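Jovdale Seed Library and Garden Circle
Minutes of the July meeting
Tue 7 July, upstairs at the Varley Street branch
Minutes taken by Yolanda Arrieta

Welcome and settling in

We started a little late on account of the heat and the fact that the elevator was being slow again, so thank you to everyone who took the stairs and to those who waited patiently at the bottom with the folding chairs. It was lovely to see so many faces after the June meeting got rained out. There was lemon cake on the windowsill (thank you, Mrs. Psarras, and yes, people are going to want the recipe) and iced tea in the big dispenser, which now has a working tap.

The minutes of the May meeting were read out and approved with one correction. The tomato that did so well on the south wall was the Kondovis Yellow and I had written it down as the Kondovis Red. My apologies to both tomatoes, and to Mr. Kondovis, who bred the one and has never grown the other.

Matters left over from May

The broken hinge on the seed cabinet has been fixed. The lower drawers still stick in damp weather, and we talked for quite a while about candle wax versus soap. Candle wax will be tried first.

The sign for the front window came back from the printer with "libary" on it. They have agreed to do it over at no charge, and the new one should be up before the end of the month. In the meantime the wrong one is in the back hall, where a few members have grown fond of it.

Money

We began the quarter with $1388 in the account. The spring plant sale brought in $400, which is the best we have ever done, and a great deal of that came from the basil. Everyone who potted up basil on the library steps that Saturday should feel very pleased. Our one large expense still to come is the new batch of seed envelopes. We looked at two kinds, the plain brown and the ones with a little glassine window. The windows are pretty, and several people spoke up warmly for them, but light isn't kind to seed in storage and the brown ones seal better. It was agreed to buy the brown, and to let the children's group decorate them.

Seed returns

This took up most of our evening, as it usually does in July! For our newer members, the idea is that you borrow seed in spring, grow it, let a plant or two go all the way to seed, and bring some back for the next person. Returns have been good for lettuce and peas and rather thin for beans, and we think that's simply because people eat the beans. I am guilty of this myself. Please leave a few pods on the vine until they rattle.

We had a long and friendly discussion about squash. Bees will carry pollen from one garden to the next without asking, and last year's returned zucchini gave at least one household something shaped like a doorknob that tasted of very little. It was agreed that from now on we will accept squash and pumpkin seed only when the flowers were pollinated by hand and tied shut. I will put together a one-page sheet on how to do it, with drawings, and leave copies by the cabinet. Anyone who would prefer to be shown is welcome to come by the Psarras garden any morning while the flowers are open, and early is much better than late.

Labels came up again. Please write the name of the variety, the year, and the part of town where it was grown. "Nice red ones" came in on an envelope last fall and we still don't know if they are peppers or radishes. We will sow a few in a tray and find out.

Drying seed at home

A member asked how dry is dry enough, and we got such a range of answers that I promised to set down what the room settled on. Spread the seed in a single layer on a plate, or in a shallow bowl if you give it a stir each day, and keep it out of direct sun. Paper towels are fine for big seed, but tomato seed will glue itself down and you will be peeling for an hour. Two weeks is plenty for most things. A bean is ready when it breaks under a hammer, and if it only dents, give it another week. Please don't use the oven, even on low.

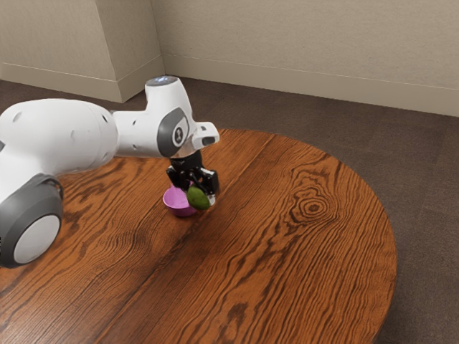 Wet seed, meaning tomatoes and cucumbers, needs a few days in a jar of water first so the jelly comes off. It smells dreadful and that is quite normal. Put the jar somewhere your family won't come across it, stir it when you think of it, then pour off whatever floats and rinse what has sunk to the bottom. I was asked to add that a jar left in a hot car is a mistake you make only once, and I will leave out who asked.

The fall open house

We would like to hold this again, with the seed swap in the morning and the soup in the afternoon. The date depends on when the big room is free, and I will call the branch this week and let everyone know. We need 5 people for the welcome table so that it can be done in short turns, and the sheet is on the corkboard for anyone willing. Last year's soup ran out early, so we will borrow a second pot. There was a suggestion of live music. Nobody was against it, but the last accordion was very loud in that room, and we may look into having it outside under the maple.

Any other business

The hose at the Varley Street beds is leaking at the connector. A new washer will be brought next time somebody is passing the hardware store.

A pair of green gardening gloves and one reading-glasses case were left behind in May and are still in the drawer under the sink.

The question of whether mint may be planted in the shared beds was raised, and the answer is still no, but pots are fine.

To do before we next meet

Yolanda: squash sheet, call to the branch, order the brown envelopes
Mrs. Psarras: candle wax on the drawers, cake recipe
Everyone: save some beans

The meeting closed with the last of the iced tea. We meet again in August in the same room, and the cabinet is open whenever the library is.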